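Clearing a Shared Worktable: A Study of Small-Object Storage
Final report, Workspace Organisation Project
Submitted in July

1. Background

The Skotness study room is used by students from several programs, and its worktables are seldom left clear. Cups, small containers and packaging collect on them over the day. Students arriving later must either work around these items or move them to another surface, where the same difficulty begins again. The room guidelines ask users to "leave the table as found", a phrase that offers little help to a person who found it covered.

This project considered a narrow question: where should small everyday items be placed on a worktable so that they can be reached, recognised and put away with the least handling? Larger belongings such as bags, coats and laptops were left out of the study. Food was also excluded, on the advice of our supervisor.

2. Method

The work was carried out over nine sessions of 30 minutes each. A light wooden tabletop was used throughout, together with a small group of ordinary items of differing height, colour and stability. Items were placed in a loose arrangement, and their positions were noted on a paper plan before and after every move. A tipped item was recorded separately from an upright one, as the two call for different handling.

Two approaches were compared. In the first, which we called Lako, each item had a fixed place on the tabletop. In the second, Eris, small items were gathered in the widest open vessel available and the remainder were grouped to one side.

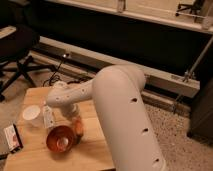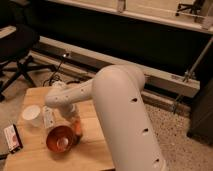
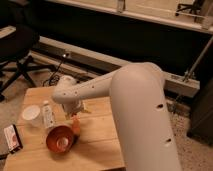
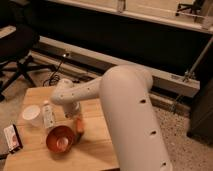
The copper-coloured vessel, with small white items and a cup on the wooden tabletop.

Beca Beddoe
Student Researcher, Workspace Organisation Project

3. Observations

The copper-coloured vessel was the easiest item to locate. Its glossy, reddish interior stood out clearly against the pale wood, and participants returned to it as a point of reference even when it was not the item they required. The white items were less distinct from one another. Participants asked to fetch one of them often paused to look for the printing on it before reaching.

Orientation affected the results more than we had expected. With the vessel on its side, the opening faces outward and nothing can be set down in it without first turning it upright. With the opening facing up, it is ready for use as a catch-all. We recommend that open vessels be stored upright on shared tables, although this takes up more of the surface.

Items at the table's edge were a recurring concern. The small package at the left is partly over the edge in the second and fourth pictures. Under the Lako approach, a margin was marked with tape and all items were to be kept inside it. Compliance was good in the early sessions and weaker toward the end, when the tape had begun to lift at one corner.

4. Discussion

The Eris approach was quicker to tidy, but it made individual items harder to retrieve. Participants disliked tipping out a full vessel to find one thing at the bottom. The Lako approach took longer to learn and was preferred by those who used the room regularly. Occasional users ignored it unless the paper plan was left on the table.

A combined arrangement may be suitable. Tall items would keep fixed positions toward the back, and a single open vessel would stand at the front for anything small. This was tried in the final session only, and we do not offer it as a finding.

5. Limitations

The tabletop was smaller than most of those in the study room, and the number of items was low. Participants were all known to the project team. Handling times were taken by hand and are given in the appendix without further analysis.

6. Acknowledgements

The project was supervised by Vivek Dwivedi, who also commented on two drafts of this report. The paper plans were printed by the Hoàng print shop. Copies of the plan, in a form suitable for posting beside a table, may be requested from the program office.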